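Library holds: does pausing a hold keep your place in line?

marginal_ink
Posted 2026-10-27

I have a hold on the second Stadel novel and one on Ahuja's new one, both through the Vetia app. Position 156 on the Ahuja, 40 on the Stadel. I travel for most of December and can't read either. If I suspend the holds, do I keep moving up the list or freeze where I am?
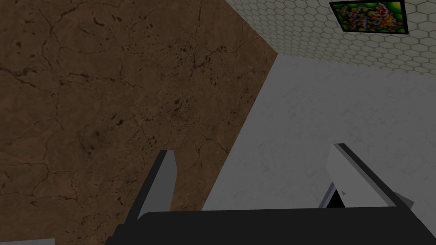 Image credit: Lirnetti

The help page only says a suspended hold "remains active," and that could mean either.

dogeared_7
You keep moving. Suspension only blocks the checkout. When you reach the top, the copy goes to the next person and you stay first until the end date.

tbr_overflow
Depends on the library. Mine runs the older catalog and a suspended hold does freeze. I lost a month on a 470-page fantasy that way. Check your position, suspend for two days, check again.

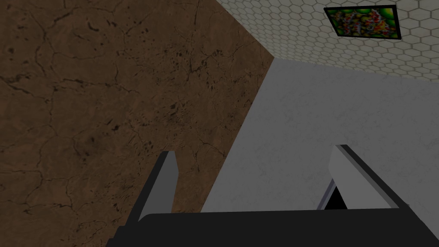
Re: ebook holds

dogeared_7
The older catalog is print only. Marginal_ink said app, so the print rule doesn't apply.

tbr_overflow
The app shows both formats in one list at my branch. The icon is the only difference, and it is small.

marginal_ink
Checked. The Stadel is the ebook, the Ahuja is print. So possibly two different rules. For the ebook I can set a suspension of up to 360 days, in whole days. 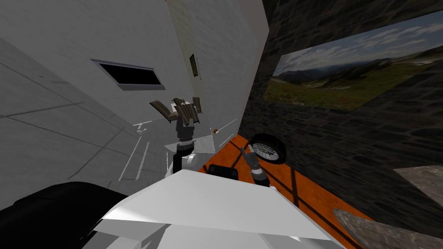
For print there is only a calendar with an end date – no maximum given. I have suspended the Stadel through the end of the month and left the Ahuja alone. At 156 it will not come up before I am back.

quire_and_fold
I would not assume that. Position is counted per title, and a library with over 40 copies can clear that line faster than you expect. Look at the copy count under the title record before you leave. 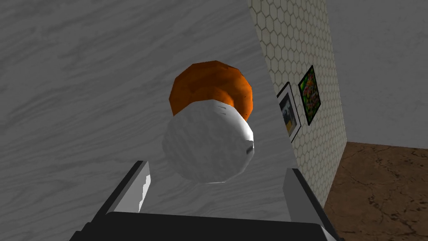 dogeared_7: Copy count helps, but it includes copies on order. Those don't circulate until they are processed, and the record doesn't say how long that takes. I would suspend both.

tbr_overflow
Suspend the ebook, ask the desk about the print one. They can see which rule your branch uses.

marginal_ink
Will ask at the desk and post the answer.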